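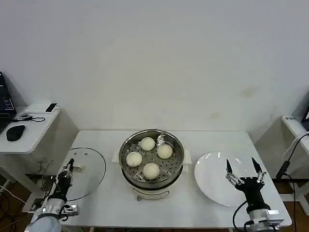 Steamed buns in an electric steamer.

Bromunora bread book goes to print with 44 home recipes

The collection of bread recipes which readers in Bromunora have been sending in since last autumn is now finished, and the printed book will be in the shops in March. The publisher, Altura, confirmed this morning that 3,530 copies are ordered for the first printing.

In total 477 recipes were received. From these, 44 were chosen after test baking in the kitchen of the Van Acker bakery on the harbour side. The book has loaves, flat breads, filled rolls and a chapter on sweet doughs. A short part at the end is for breads which are made without an oven, in a pan or over steam.

Rommel Tan, who led the test baking, said that the most difficult work was with the quantities. Many people wrote "a cup" or "a good handful", and one recipe for rye bread gave the water only as "until it is enough". Each of these was baked again until the weights could be written in grams.

"My own grandmother cooked in this way, so I understand it very well," said Mr Tan. "But a person who bakes for the first time needs a number. We telephoned some of the senders four or five times, and they were very patient with us."
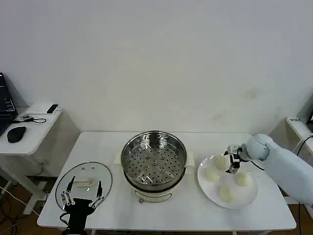
The testing took longer than it was planned. Altura had first wanted the book to be ready before the winter holidays, but the bakery could give its kitchen only in the afternoon, after the ovens were free from the daily bread. Two recipes for sourdough were also changed quite late, when the testers found that the dough rose too slowly in a cool room. Both now have a longer resting time, and a note about the flour.

Until now 1,079 copies have been reserved. Readers who sent a recipe will receive one copy without payment if their recipe is printed, and they do not need to do anything for this. All others can reserve at the Lenix bookshop or at the counter of the bakery.

On the first evening of sale there will be a tasting at Lenix from 6 pm. Visitors can try five of the breads, among them the onion loaf and the potato rolls - these two got the best marks from the testers. Entrance is free, but the shop is small and asks people to put their name on the list beforehand.

Altura has not decided yet if there will be a second book. The recipes that were not used are kept, and the senders will be asked before anything from them is printed.

Share 12 | Comments 3

Search news, recipes, places... Go

Contact the newsroom | Copyright Bromunora local news | Back to top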